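社区 > 街坊新闻 > 修理与旧物

普拉梅门街旧物修理间周一重开，零件整理还缺人手

关了整整一个夏天的普拉梅门街（Pramamgate）旧物修理间，这周一傍晚终于又亮灯了。门还没开，台阶上就已经站了好些抱着台灯、提着水壶的老街坊，有人干脆把一只滴水的厨房龙头装在塑料袋里拎了过来，一边排队一边跟前后的人讲它是怎么从春天一直滴到九月的，听得大家直点头，谁家没有这么一只龙头呢！

重开这件事，说起来还得从搬家讲起。修理间原先在埃斯特霍尔姆（Estedholm）市场的楼上，楼梯又窄又陡，上了年纪的人提着东西很不方便。今年总算搬到了街面上，进门就是工作台，地方不算大，可是亮堂，坐着也舒服。负责日常事务的袁玉芳告诉记者，搬家最费工夫的倒不是工具，而是这些年攒下来的零碎：电工用的、水暖用的，大大小小混在一起，光是登记在册的就有389件，没登记的她也说不上来。

“扔了实在舍不得，”她笑着说，“有些老房子里的开关和接头，如今店里早就不卖了，说不定哪天谁家正好就缺这一个。”

于是这个九月，整理零件就成了修理间的头等大事。办法很朴素，先把东西在台面上摊开，能认出用途的归到一处，拿不准的放进托盘，等懂行的人来看。退休水管工汶颂·西提猜（Boonsong Sitthichai）每周来两个晚上，专门看托盘里的东西。他年轻时在船上修过泵，后来又在这一带的老公寓里跑了大半辈子，拿起一个接头先用拇指摸摸螺纹，心里多半就有数了。来学手艺的年轻人爱围着他问这问那，他也不嫌烦，常常一讲就讲过了关门的时间。

分好的零件会贴上标签，写明规格和来历，装进街口邱记（Qiu）五金店送的小抽屉柜里。街坊修东西用得着的，可以直接来取，不收钱，在本子上记一笔就行。袁玉芳希望入冬前能整理出大约400件，赶在大家开始折腾暖气和热水器之前派上用场。

修理间今后每周一傍晚六点开门，台灯、水壶、龙头、插座都可以带来看看，能当场修的当场修，修不了的也会老老实实告诉您。带电的东西请先拔掉插头，水暖配件麻烦擦干净再拿来，若是还留着旧说明书，也请一并带上，哪怕只剩半页也好。

想帮忙整理的朋友不必有经验，耐得住性子就可以，到店里找袁玉芳报个名，茶水和饼干是管够的。

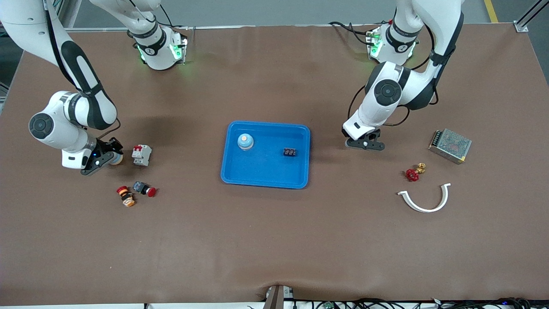 家里有闲置零件想送来的，请尽量在开门的时候当面交，别放在门口的台阶上，夜里下了雨容易生锈。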